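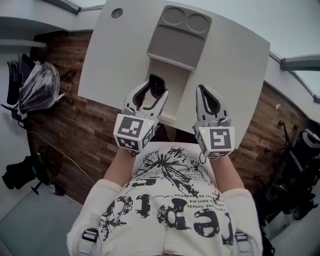 Loststead Workroom: Minutes of the Summer Meeting

Date: 16/07/2021
Where: the back workroom, Kullthorpe Street
Present: me (taking notes, again), Uliana Horobets in the chair, Dell, Marguerite, Tobin, Anneke, and Rob from upstairs for the first half
Sorry they couldn't make it: Priya and the Langs

1. Last time's minutes

Everybody had read them, or said they had. Marguerite pointed out that I wrote "Makard shelves" when I meant the Makard coat rack, so please imagine that corrected. Dell asked if we could have shorter minutes this time. I said I would try, and I did try, and you can see how it went.

2. The white table

We spent the most time on this one, so get comfortable. The table with the rounded corners has been on trial since February, and we had to decide whether to keep it and buy a second one to match or go back to the two folding tables in the closet.

Uliana asked each of us to say what we thought before anybody argued. Tobin loves it. He likes that there's no hard corner to walk into, and he says it wipes down in one pass. Anneke likes it too but says the white shows every pencil mark, and she's the one who ends up scrubbing. I said I'm fine with scrubbing if it means I never have to pinch my fingers in a folding table again (I have strong feelings about the folding tables). Rob thought it was a good table for one person at a time and a tight one for two, and he'd rather see it pushed into the middle of the room where you can get at it from every side.

Marguerite brought up the grommet hole. She keeps losing pens down it. Dell said that's where the lamp cord is supposed to go, and Marguerite said she knows perfectly well what it's for, she still loses pens down it. We talked for a while about whether you can get a cap. Tobin thinks Ivanyshyn has them in a bin by the register. He'll look when he's over there.

Price for a second table, same size and same finish, is 117 dollars from Ivanyshyn if we pick it up ourselves. Delivery brings it up quite a bit and we all agreed we have enough cars between us.

Decided: we keep the white table and buy a second. Everyone in favor except Dell, who would like it written down that he thinks one folding table should stay for the holiday sale. So it's written down. One folding table stays.

3. The organizer tray

The taupe tray with the two round cup spots and the shallow part in front has been living in the middle of the white table, and it turned into more of a conversation than I was ready for!

Anneke's position is that a tray belongs at the edge, so you have a clear space to work in. Uliana's position is that a tray at the edge is a tray on the floor by lunchtime. I tend to side with Uliana, having picked up that tray myself more than once. Tobin wanted to know what we're all supposed to keep in the shallow part, as he has found paper clips, cough drops, a spare key and half a granola bar in there at various times. Nobody claimed the granola bar.

We settled on this. The cup spots are for cups. Coffee, water, whatever you like, as long as it goes in the round part and not on the bare table top. The shallow part is for small things you're using right then, and you empty it when you go. Anything left overnight goes in the blue tin on the windowsill, and if you want it back, look in the tin first before you send the rest of us a message.

As for where it sits, we're trying the center for another month. Anneke agreed to that, a little grudgingly, on condition that we buy a second tray for the new table and she gets to decide where that one goes. Fair enough. Marguerite asked if the second could come in a brighter color. I said I'd ask.

4. The floor

I was hoping this would be quick. It wasn't too bad. The floorboards in the workroom are still a nice warm brown and I'd like them to stay that way, so I asked about felt pads for the table legs and chair legs. Dell found a pack of 48 for not much money and will bring them next time. Uliana would like the chairs done first because those get dragged the most.

Rob mentioned that he can hear the chairs from upstairs. He was very nice about it. We told him the pads were coming, and he stayed for a cookie.

Anneke got a quote for having the whole floor cleaned and recoated: 725 dollars, which includes moving the furniture out and back. We all made a face. Marguerite thinks a good mopping and a bit of patience would get us most of the way. Uliana suggested we do the mopping now and look at the quote again after the winter, when there'll be salt and grit tracked in anyway and we'd only have to do it over. Agreed without a vote.

Please, please do not use the pine cleaner under the sink. It leaves a film. I'm going to take it home.

5. Money

We have 400 dollars set aside for furniture and supplies this year. The table comes out of that, and so do the second tray, the pads and the grommet caps if they exist. Tobin asked if there'd be enough for a better lamp. There should be, depending on the lamp. He's going to send around a link, and I'd ask everybody to reply to it this time with a yes or a no. A thumbs up on somebody else's message doesn't help me.

6. Odds and ends

The Makard coat rack is still missing a hook. Dell has the hook. Dell will bring the hook.

Marguerite wants to swap the recycling bin and the paper cutter so she isn't reaching over one to get to the other. No objections, so she went ahead and did it while we were talking.

The window by the door sticks in this weather. Lift, then push.

Who's doing what

Tobin: grommet caps, lamp link
Dell: felt pads, coat hook
Anneke: pick up the table from Ivanyshyn (needs one more pair of arms, please text her)
Marguerite: mopping, with me
Me: second tray, blue tin label, these minutes, pine cleaner

Uliana will send out a few possible evenings for the next meeting. Bring your own cup.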